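Speed limits for bin picking with the fence door open
Robot safety and integration – posted Monday, September 14, 2026

Nhyira Gbeho
We have a KUKA arm picking blocks out of a metal-floored bin. During teaching, one person stands inside the fence with the pendant. Is there a fixed speed limit for this, and does the bin itself have to be in the risk assessment?

Cirilo Ledesma
Keep it slow and you will be fine. We never had a problem at Ludmont.

Araba Kpodo
Manual reduced speed is capped at 250 mm/s at the tool center point under ISO 10218-1. That is a ceiling – your assessment may call for less. The bin belongs in the assessment. A hand between the gripper and a sloped wall is a pinch point, and so is a hose loop that can catch on the rim. Clamp the bin, mark its position with tape, and recheck both at the start of each shift. Route the cables with enough slack for the lowest pick.

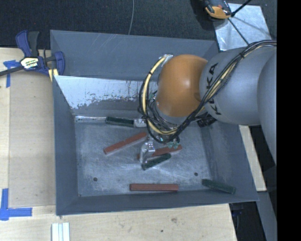
Ewurabena Baidoo adds that the cap does not cover clamping force, so gripper force needs its own line in the assessment. Her team at Carneven repeats the check after every tool change and keeps the signed sheets for two years.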